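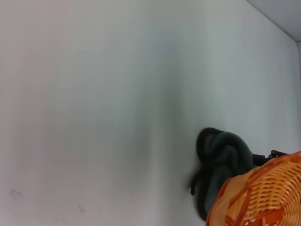 Scuff and speck low on a pale gray-white matte wall, dark fabric resting against it.

Removing Small Marks from Matte Painted Walls

Last updated 2023-12-13

Matte paint has very little binder at the surface. It hides uneven plaster well and cleans poorly. Pressure polishes it, and a polished patch shows from the side as a shiny spot that is often more visible than the original mark. The method below uses as little water and pressure as possible.

What you need

Two white cotton cloths
A soft dusting brush
Lukewarm water
Mild dish soap without dye
A flashlight
A white vinyl eraser

Before you start

Move clothing, blankets and bags away from the wall. Dark fabric can transfer dye or lint to pale paint, especially when damp. Leave enough clear floor to kneel in front of the mark.

Turn off the ceiling light and hold the flashlight almost flat to the wall. A dent or scratch casts a small shadow. A scuff or dirt spot does not. Dents need filler and are outside the scope of this page.

Do not confuse shading with dirt. Pale gray paint picks up color from daylight and from nearby objects, so one side of a wall can look pinkish and the other bluish. Soft darker bands with no edge are usually light falloff. Check again at a different time of day before cleaning a large area.

Procedure

1. Brush the area dry, top to bottom. Loose dust turns to gray paste once wet.

2. Test the eraser in a hidden place, such as behind a door. Wait until the spot can be viewed in daylight.

3. For a speck, touch the corner of the eraser to it and lift. Repeat up to 9 times. Do not rub in circles.

4. For a wider smudge, add 2 drops of soap to a cup of water. Dip one cloth, wring it out hard, and dab from the outer edge of the smudge toward the center.

5. Dab with the second cloth, dampened with plain water.

6. Let the wall air dry for 70 minutes. Do not use a hair dryer.

7. Inspect with the flashlight. If a trace remains, repeat step 4 once only.

If the mark stays

Touch up with the original paint. Stir it fully, load the tip of a small artist's brush, and cover the mark alone. Feathering outward makes the repair larger. Paint from an older can may dry to a slightly different shade; on walls last painted several years ago, repainting corner to corner gives a more even result.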